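Pascal Delaunay, le tricot dans la peau

Vendredi, huit heures du matin, café serré. Pascal Delaunay arrive en avance, s'assoit, repart chercher du sucre. Trente ans de bonneterie. D'abord ouvrier chez Lefèvre, puis régleur, puis chef d'atelier. Aujourd'hui à son compte, avec sa petite marque de chaussettes, Tolia. 19 modèles au catalogue, pas un de plus. « J'en avais le double au début. Je ne dormais plus. »

Les débuts

Pas de vocation, il le dit tout de suite. « Ma mère remaillait à la maison, payée à la douzaine. Moi je voulais faire de la mécanique auto. » Il entre chez Lefèvre pour un été, en mai, avant même la fin des cours. Il y reste. Les machines circulaires, le bruit, l'odeur de l'huile. « Au bout d'un mois j'entendais une aiguille cassée depuis le couloir. Là j'ai compris que j'étais fichu pour l'auto. »

Le fil d'abord

On parle matière, longtemps. Laine peignée, coton, un peu de polyamide au talon. Il achète par lots de 60 kilos, jamais davantage, la place manque. Et les prix ? Il souffle. « Le fil a pris cher, l'électricité aussi. Une paire, je la vend presque au prix d'il y a trois ans. Combien de temps ça tient, je ne sais pas. »

Il a refusé l'an dernier une commande de 600 paires pour une enseigne. Délai trop court, marge ridicule. Il regrette ? Un silence. « Un peu, en décembre, quand j'ai fait les comptes. »

La pointe, toujours la pointe

Son obsession. La couture des orteils, celle qui gratte. Lui remmaille à plat, maille à maille, sur une vieille machine rachetée à la fermeture de l'atelier Clevow. « Elle date de je ne sais quand. Les pièces, je les fait refaire. C'est lent, quelque 342 paires les bonnes semaines. »

Et le bord-côte ? Deuxième sujet qui fâche. Trop serré, ça marque le mollet. Trop lâche, ça tombe. Il a mis deux hivers à trouver son réglage pour la grise, le modèle que ses clients recommandent le plus.

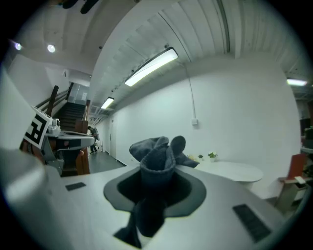
Et après ?

Un apprenti, peut-être, à la rentrée. Il en a reçu trois, un seul est revenu pour une deuxième journée. « Il pose des questions, il a les mains calmes. On verra. » Un site refait aussi, sa fille s'en charge le soir. Les marchés de Noël, il hésite encore, le stand coûte une fortune.

Il regarde l'heure, finit son café froid. Une livraison à réceptionner avant midi. Et lui, il porte quoi aux pieds ? Il remonte son pantalon. Deux chaussettes dépareillées. « Des fins de série. Les bonnes, je les vends. »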